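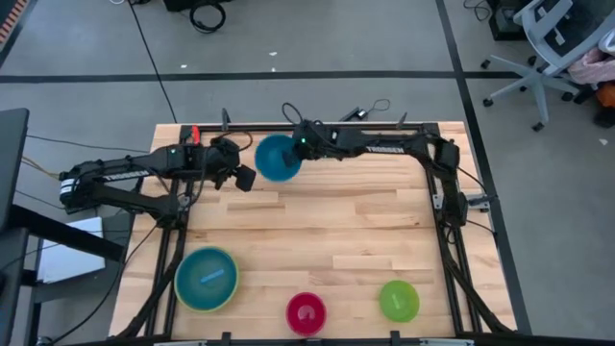

Bowls on the wooden top, the blue one still in the air.

Last updated: 18 September 2024

I wanted for a long time to write about our bowls. In my kitchen the bowls were always a small war. I bought them one by one, in different years, and they never wished to stand inside each other. When I moved to the flat in Sivside I had one cupboard for everything, so I had to become serious.

My rule now is simple. The widest bowl goes down first and the small ones go in it. The teal-blue one with the yellowish-green rim is the widest of those on the table, so it would be the bottom of any pile. The red and the lime-green are similar in size, and this is exactly the difficult case. Two bowls of one size hold each other very tightly if the walls are smooth, and then you stand there and pull. I put a folded paper napkin between them -- my grandmother did it with her good plates, and it works for plastic also.

About colours I changed my mind. Before, I wanted everything white, and I even had a white set from Rakska, quite expensive for me. But with white bowls I was opening the cupboard and never knowing which one I am taking. With colours the hand goes by itself. Red is for small things, green is for fruit, blue is for salad. 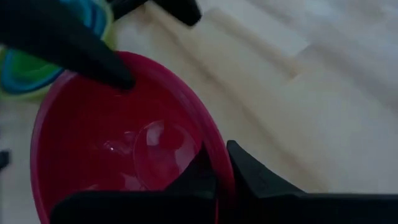
Clear things in a coloured bowl

Clear plastic is my weak point. Put it in a red bowl and it becomes red too, and you find it only by the shine on its edge. I once lost a transparent lid from a Zerkis box for the whole of November, and it was lying in a bowl which I used every week.

So I have a second rule: before one bowl goes into another, I put my fingers inside and feel the bottom. It takes a moment. Lids now live separately, standing on their side in an old letter holder, the big ones at the back.

Next time I will write about the drawer with the wooden spoons, which is still in a bad condition.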